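# Gilmartin G2 parallel gripper and Erkus H5 hand: mixed-pair kit

Page revised Oct 17, 2024

The mixed-pair kit puts a multi-fingered hand on the left arm and a two-finger parallel gripper on the right, both driven from one Gokiner controller. It is sold for bench trials where a buyer wants to compare the two types on the same task before ordering a matched set.

**What is in the kit**

- Erkus H5 hand, black, with wrist bracket and signal cable
- Gilmartin G2 gripper with pointed tips
- Gokiner controller, firmware from March or later
- Two flange adaptors and 15 spare fixing screws

Kit mass without the controller is 2,860 g. The G2 alone is 1,396 g with tips fitted.

**Choosing a side**

Knobs, lids and handles with an odd profile suit the H5. The fingers close round the part and hold it at an angle without a custom pad. It is slower to release than the G2, and the cable at the wrist needs slack — route it before the first powered move, and check it again with the wrist fully turned. 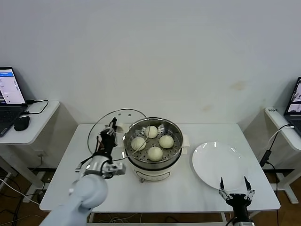 The G2 is the better choice for thin edges and for small items set close together. Its pointed tips get into gaps that the H5 cannot enter. On soft food, start at the lowest force setting and raise it one step at a time; the pointed tips will mark dough. Flat tips can be ordered separately (part 254).

**Notes from trials**

Zerrin Saraç ran both units at our Irkgate bench on kitchen tasks. Her settings file loads as "kitchen-mixed" in the controller menu. Two points from her report:

1. Glass lids should be held by the knob only. Rim holds with the H5 were dropped from the test plan.
2. Plates are best approached from the front with the G2 jaws already open. Opening under the rim knocks the plate back.

**Limits**

Neither unit is sealed against steam. Wipe down after work over a cooker and leave the wrist cover off until dry. The H5 has no force reading at the fingertips; the G2 reports jaw force only.

Loan units and current lead times: ask for Dalal Dabbas at Irkgate. Quote the flange pattern of your arm when you write.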